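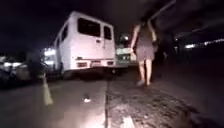 A pedestrian walks past a white van on a dark stretch of road at night.

Kumden Suspends Night Operation of Trodeo Delivery Robots

Kumden has suspended night operation of its Trodeo sidewalk delivery robots after a fault in the pedestrian detection software. Daytime service continues.

The fault was found in May, when a Trodeo unit in Cloutier failed to slow for a person on foot passing a stopped van. The unit made contact at walking speed. The pedestrian was not injured.

A review of the logs showed that the detection module had merged the pedestrian and the van into a single static object. The error occurs in low light, when a dark-clothed person is close to a large, pale vehicle and a bright lamp is in view. In 3,499 replayed night encounters, the fault recurred in 4.

"The stop command was never issued," said Refugio Xolalpa, head of safety engineering. "The braking hardware performed to specification."

Morkier, which supplies the detection module, is preparing a revised build. Night service will resume after 100 hours of supervised testing.

Customers with night orders will be refunded. Press contact: Märta Engebretsen, Kumden.

Comments (3)

dpw70: Does this cover the units at the train station too?

Lorna K.: One of these clipped my stroller at 9 p.m. Reported it, got a form letter.

curbside: 4 is too many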